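Laptop drops off Wi-Fi when a USB 3 drive is plugged in
Asked by Fiorella Orlandini, 02/08/2022

2.4 GHz connection falls from 68 Mbit/s to 4 the moment I connect an external drive. Unplug it and the speed recovers within 5 seconds. Router is in the next room. Driver is current. Is the port faulty?

Sutrisno Liew
Probably not faulty. USB 3 signalling radiates broadband noise across the 2.4 GHz band, and a poorly shielded cable makes it worse. Switch to the 5 GHz network if your router offers one.

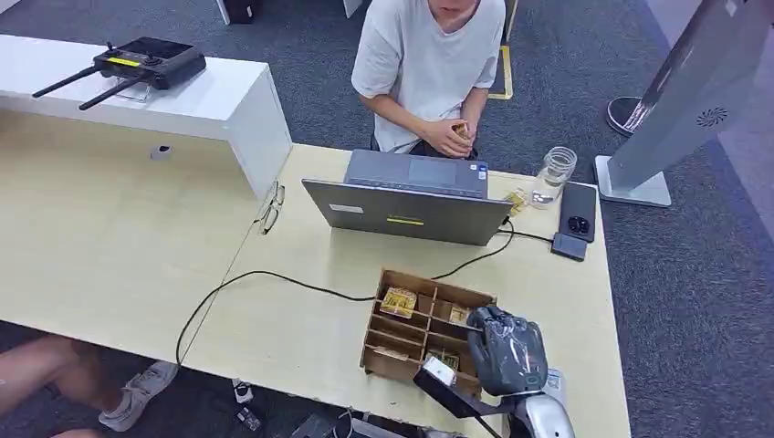 If you're stuck on 2.4, use a shorter shielded cable and move the drive to the port farthest from the antenna. On most laptops the antennas run along the top of the screen.

Italo Grasso
Had the same with mine. Bought a new router, no change.

Dario Costa
A USB 2 extension lead also fixes it. The drive drops to USB 2 speed, fine for backups, slow for 300 GB of video.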